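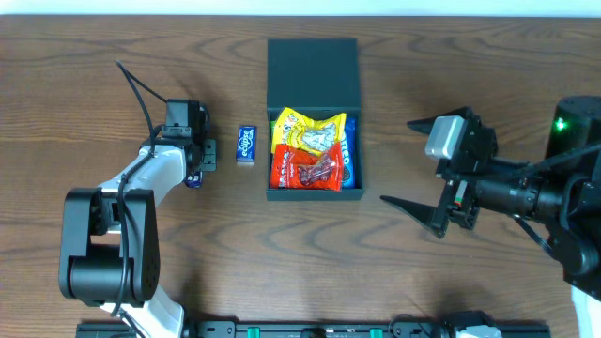 Page last changed: Friday, 9:14 pm

September
by the usual one, at the kitchen table

Snack box. Long overdue, I know, I promised this one back when I was still writing up the pantry shelves. Quick post tonight because the bags are half packed and I still have to find the other sandal.

So. We drive to Lau twice a year and every single time the snacks have gone in a grocery bag. The grocery bag goes on the floor of the back seat, tips over on the first real curve, and by the gas station at Mallell there are crackers under everything. Last trip somebody stepped on the cookies. I found crumbs in the seat rails in July.

This year, a box. Dark gray, hinged lid, shallow. I got it at Ralley when they were clearing out the storage aisle, marked down to 5 dollars, and then it sat in the hall closet holding one roll of tape. The lid folds all the way back and lies flat, handy when you're packing and even better when you're passing it between seats.

What's in so far: the yellow bag, the red bag, the Oreos. Yellow and red go on the left, one above the other, Oreos down the right side. I tried it with the cookies in the middle first and hated it. Everything leaned. The red bag still hangs over the front a bit, the crimped end, and I've decided to let it. Folding it under just makes it spring back up and then the yellow one shifts and you're starting over.

The mint tin is the open question. Little blue Eclipse one, still sitting out on the table next to the box. I'm the only person in this family who eats mints in the car and I want them where I can reach, so probably door pocket. But then it rattles. On the old road past Fekum it rattles for 45 minutes straight and I get looks. Could wrap it in a napkin. Could put it in the box and ask for it like a reasonable adult. Undecided.

Other things I've learned from doing this badly:

Bags, not tubs. Tubs look so tidy in the box and then you can't fit anything beside them. A bag gives a little.

Don't pack chocolate for the front half of the trip. It's still warm here and the sun comes in on that side untill lunch. Oreos have been fine every time.

Keep one thing back. There's always a slump after Mallell, everyone's sick of the playlist, and if you've already handed out all of it you have nothing to bargain with. I keep the red bag for that. The yellow one goes first, it's the one they ask for before we're out of the driveway.

No drinks in the snack box! Tried it. The drinks go in the side bag with the wipes and the paper towels, and the wipes go on top of the drinks, and I will forget this by morning and put them on the bottom like I always do.

Somebody asked in the comments on the pantry post if I'd line the box with something. I thought about it. A dish towel maybe, for crumbs. But it's a plain matte inside and I'm guessing it'll wipe out fine, so I'm leaving it bare and will report back. Same with labels. It's a box of snacks, everybody in the car will know what it is.

Still to do tonight: fill the water bottles, charge the things, find the sandal, decide about the mints. Also bananas, but those travel on the dashboard and they get their own rules. The whole drive is some 14 hours there and back and I would like to spend less of it reaching behind the seat with one arm.

If the box works I'll do a second one for the ride home, with the boring stuff in it, pretzels and so on. By then nobody's picky. If it doesnt work you'll hear about that too.

OK going to look under the couch for that shoe.

Contact | Copyright the author, please ask before reposting | Back to top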